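April 14, 2019

Drove the Getmont school run again, 174 miles on the week with the Sterkum detour, and my back knows it! Ülle Navickas has the other minibus till Vanbridge sort her brakes.
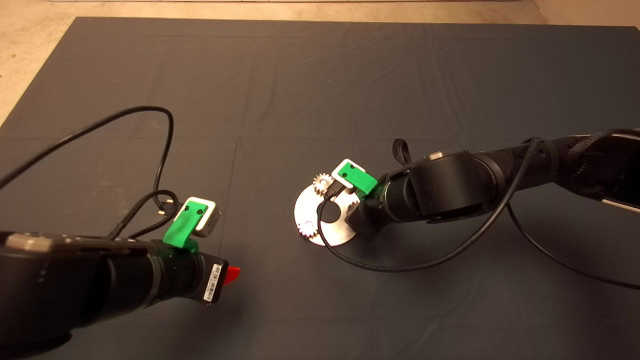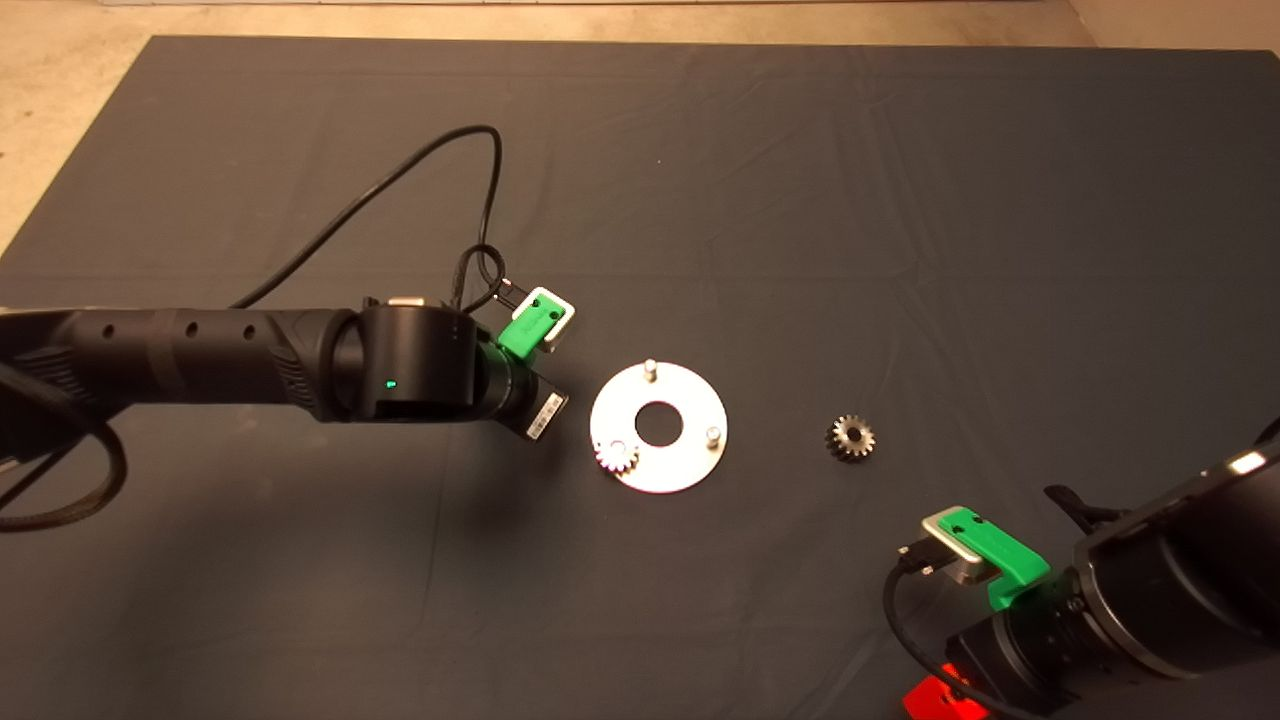
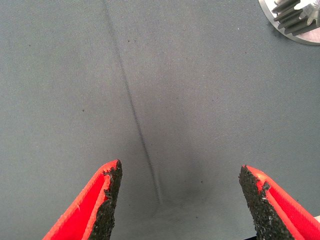

Vanbridge rang at teatime and want 120 for the pads, fitting extra — cheeky, but we'll pay. I'd like the boot lined before the Yook outing too, with a big dark grey cloth like the one spread out up there (ours has gone to holes). Early start tomorrow, so bed.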